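Cuaderno de taller, puesto Messina
Noviembre
Tiempo de lectura: 7 min

Sigo con la revisión de las normas de mesa. La versión que heredamos de Muncombe tiene 12 puntos y la mitad están escritos para una celda con vallado, que no es lo que tenemos. Los he pasado uno a uno con Rocío Henríquez delante del puesto. Apunto lo que cambia, lo que se queda y lo que todavía no hemos decidido.

Puntos 1 y 2 (acceso y parada). Se quedan. La seta de emergencia tiene que estar al alcance de quien opera sin dar un paso. Hoy estaba al alcance, pero con el cable por debajo de la silla, y al mover la silla se arrastra. He puesto una brida provisional en la pata. Falta comprar canaleta. Prueba de seta al empezar el turno y después de cualquier cambio de herramienta, con anotación en Gurko. Vale con hora e iniciales, el texto largo que pedía Muncombe no lo rellenaba casi ninguno de nosotros.

Punto 3 (velocidad). El original decía «velocidad reducida» sin número. Lo dejamos en 200 mm/s en la punta de la pinza mientras haya alguien con las manos dentro de la mesa o pueda tenerlas. Ese límite se fija en Fluvix, en el perfil del puesto, y no en el guion de cada uno. Jin-sol encontró la semana pasada dos guiones que lo sobrescribían al arrancar. Ya están corregidos. Queda pendiente que Fluvix rechace la orden en vez de recortarla en silencio; si la recorta, el operador ve un movimiento lento y piensa que es otra cosa.

Aclaro aquí una duda que salió dos veces: el límite no nos exime de sacar las manos antes de reanudar. Recolocar una pieza se hace con el brazo en pausa. No con el brazo quieto, en pausa. Quieto puede ser que esté esperando la siguiente orden.

Punto 4 (disposición de la mesa). Es el que más hemos tocado. La norma vieja pedía un plano con cotas de cada objeto y para este trabajo no tiene sentido, las piezas tienen que cambiar de sitio entre episodios. Lo que sí tiene que ser fijo es el mantel de cuadrícula y su borde contra la pared. Redacción nueva:

4.a El mantel va a tope con la pared del fondo, sin pliegues, sujeto por debajo.
4.b El recipiente se pone en la zona central. Su tapa, si la tiene y no participa en la tarea, detrás.
4.c Las piezas sueltas se reparten alrededor y se deja una zona despejada por el lado por el que entra el brazo.
4.d No se usan las líneas para alinear piezas. La cuadrícula sirve para comprobar, no para colocar.

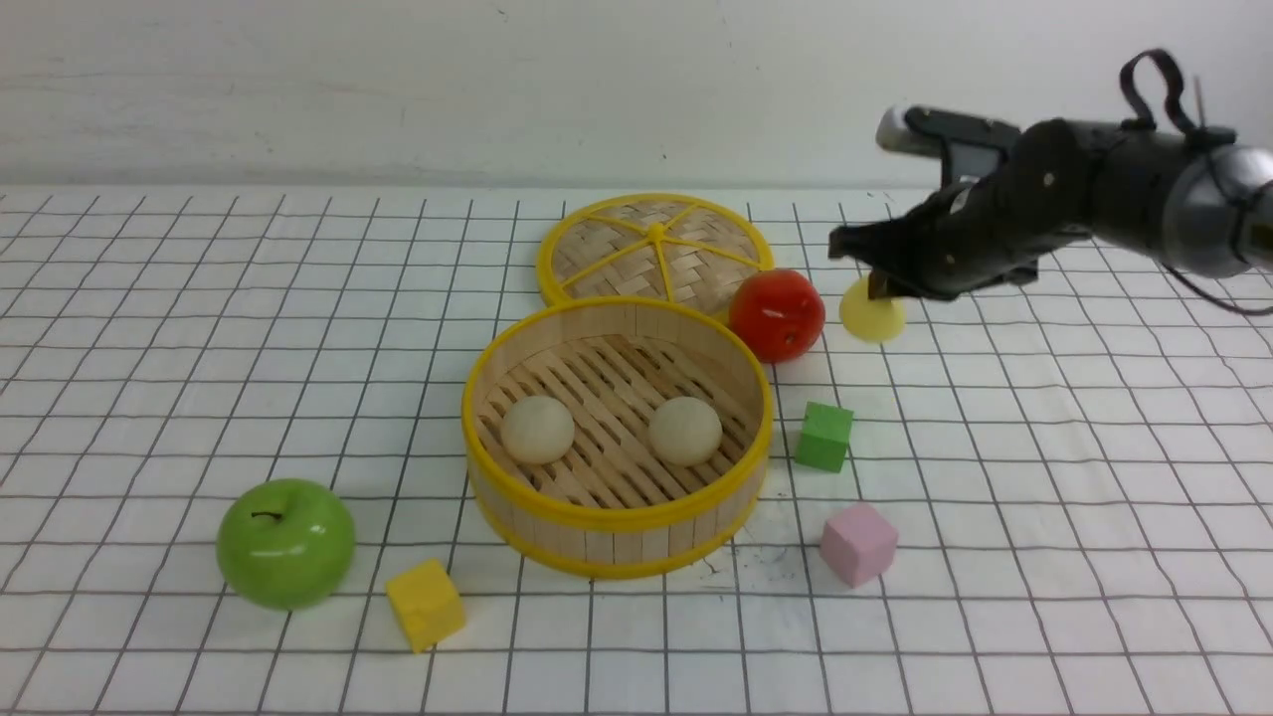
Sobre 4.d hubo discusión. Rocío prefiere que la posición inicial se lea en cuadros y se anote, así se puede repetir un episodio. A mí me parece bien anotar, pero no obligar a que la pieza caiga en el cruce de dos líneas. Si todo el mundo coloca en los cruces acabamos con un juego de datos en el que las piezas están siempre en los mismos puntos. Lo hemos dejado así: se anota la casilla, sin decimales, y se coloca a mano alzada. Jin-sol Baek va a añadir a Gurko un campo con letra y número. Hay que decidir qué esquina es el origen. Propongo la delantera izquierda vista desde el operador, que es la que ya usamos de palabra.

Punto 5 (cables). El cable de la pinza no puede descansar en la mesa dentro de la zona de trabajo ni engancharse en una pieza en ninguna postura del guion. Se comprueba con un recorrido completo en vacío antes de la primera toma. En el nuestro el cable sale hacia la derecha, y mientras el brazo trabaja de ese lado no molesta. El problema viene al ir al extremo izquierdo: se tensa. He apuntado el ángulo de muñeca a partir del cual pasa, está en la hoja de calibración. De momento la norma dice «holgura suficiente en todo el recorrido», y me gustaría que dijera cuánta.

Punto 6 (herramienta). Sin cambios de fondo. Antes de empezar se miran los tornillos de la pinza, con la mano y con la llave si hay duda. Se miran también las puntas. Si hay rebaba o goma despegada, no se trabaja y se cambia el juego. En el armario quedan puntas de repuesto pero están mezcladas las gastadas con las nuevas. Las gastadas, a la bolsa con etiqueta roja, por favor. Las he separado yo hoy y ha sido media mañana.

Punto 7 (fuerza de cierre). Aquí falta norma y la he escrito de cero. Cada tipo de pieza tiene su fuerza máxima en la tabla de Fluvix: espuma, madera, plástico duro. Si una pieza no está en la tabla, se empieza por el valor de la espuma y se sube en pasos, con una persona mirando la pieza y otra en el mando. La espuma marcada por la pinza no se vuelve a usar para grabar, porque en las tomas siguientes el agarre cae siempre en la marca. Las piezas retiradas van a la caja de debajo del banco.

Punto 8 (limpieza de mesa). Subestimado en el documento viejo, una línea al final. Le doy punto entero.
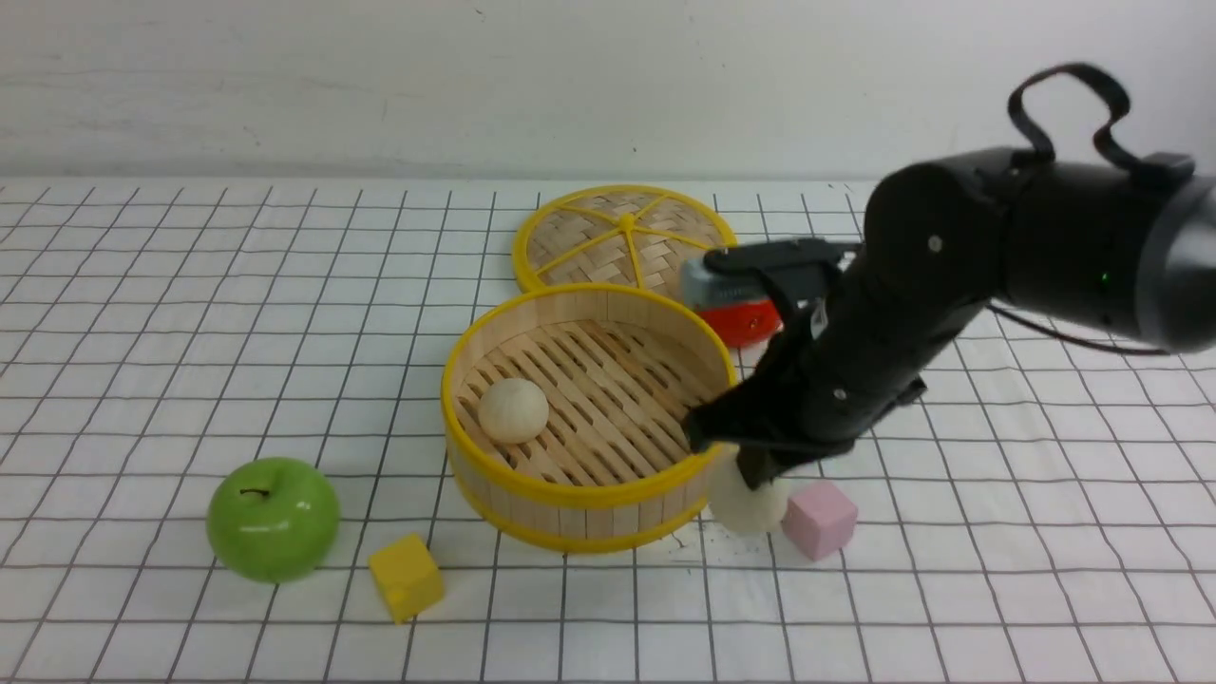 La limpieza se hace entre series, no entre episodios. Parar en cada episodio rompe el ritmo y la gente acaba pasando la mano por la mesa con el brazo en marcha, que es peor. Se pone en pausa, se retiran las piezas, se pasa un paño seco por todo el mantel y se vuelve a montar. Lo que se suele quedar son motas pequeñas junto al cesto, por delante, y sobre blanco se ven enseguida. No estorban al agarre, pero sí a la segmentación: el filtro de primer plano las cuenta a veces como pieza y el episodio sale con un objeto de más. Paño seco, nada de alcohol, que levanta la tinta de las líneas. El mantel anterior lo tiramos por eso.

De paso, la pared. Tiene manchas grises de hace tiempo y la norma vieja pedía «fondo uniforme». Pedí pintura en su momento y no ha llegado. Rocío dice que mientras las manchas sean las mismas en todas las tomas no le preocupa. Lo que no quiero es que alguien las limpie a mitad de campaña, porque entonces tenemos dos fondos. Queda escrito: la pared no se toca hasta cerrar la campaña.

Punto 9 (señal de estado). Antes de meter la mano se mira el piloto del brazo y se mira la pantalla, los dos. El piloto solo no basta. El significado de cada color está en la tarjeta pegada al lateral del armario de control, y hay que cambiarla porque la actual es la del firmware anterior y el parpadeo ya no quiere decir lo mismo. Hasta que esté la nueva, manda la pantalla. Me encargo yo.

Punto 10 (registro de incidencias). Se anota todo lo que obligue a parar, aunque no haya daño. Pieza caída, pieza fuera del mantel, cable enganchado, contacto de la pinza con el borde del recipiente. Este último lo estábamos dejando fuera y es el que más información da. El borde del cesto es más alto de lo que parece desde la cámara de cabeza y la aproximación lateral pasa muy justa. En la revisión de la campaña llevamos 499 episodios y 17 descartados. He abierto los descartados y hay de todo, pero varios son contactos con el borde que figuran como «otros». He creado categoría propia.

Propuesta de Jin-sol para las aproximaciones: subir la altura de paso sobre cualquier recipiente y bajar en vertical al final, sin diagonal. Tarda más por episodio. A cambio los contactos con el borde deberían desaparecer casi todos. Probamos con una serie corta antes de ponerlo en la norma. Hasta entonces es recomendación.

Punto 11 (dos personas). El texto de Muncombe exige dos personas siempre. Lo hemos mantenido para cambios de herramienta, piezas nuevas y primer arranque después de una actualización. Para series ya validadas, una persona en el puesto y otra en la sala, que pueda oír. En la sala quiere decir en la sala, el pasillo no cuenta. Los auriculares fuera para las dos.

Punto 12 (cierre). Brazo a posición de reposo, pinza abierta y vacía, mesa recogida, pausa, y después corte de potencia. En ese orden. Si se corta con algo entre los dedos, al volver la potencia la pinza busca referencia y suelta la pieza donde esté. Ha pasado. Antes de cerrar se repasa la pinza entera, también la parte de arriba de las mordazas y no solo las puntas.

Cosas sueltas que no son norma todavía:

- Las manzanas de juguete brillan mucho con la luz del techo. La cámara satura en la parte de arriba. Probar con difusor antes de pensar en lijarlas.
- Los cubos de espuma claros pierden contraste con el mantel. No los quitaría, son un caso útil, pero que conste en la ficha.
- Hay que poner nombre único a cada pieza. «Bola» y «bollo» se están usando en los registros para cosas distintas según quién graba. Rocío va a hacer una lista con una foto por pieza.
- La tapa del cesto: decidir si la contamos como pieza o como parte del recipiente. En Gurko está de las dos maneras.
- Revisar si la hoja de 4.c necesita una distancia mínima entre piezas. Yo diría que no, pero alguna toma con dos piezas pegadas obliga a entrar con la pinza muy abierta y empuja la vecina. Si se empuja y la tarea sale, ¿es válida? Ahora mismo cada uno decide. Llevarlo a la reunión.

Respuesta de Rocío a lo último, la copio de su nota: válida si la pieza vecina no sale de su casilla y no cae dentro del recipiente, y en los demás casos se marca y se conserva aparte. Me parece razonable. No borrar nada, que luego se piden los fallos y no los tenemos.

Pendiente para la próxima sesión: canaleta del cable de la seta, tarjeta del piloto, campo de casilla en Gurko, rechazo explícito del límite en Fluvix, serie corta con la altura de paso nueva. La copia en limpio de los puntos la cuelgo en el puesto cuando Jin-sol haya leído el 7 y el 10. Mientras tanto vale lo escrito aquí, y la hoja de Muncombe se queda en el cajón.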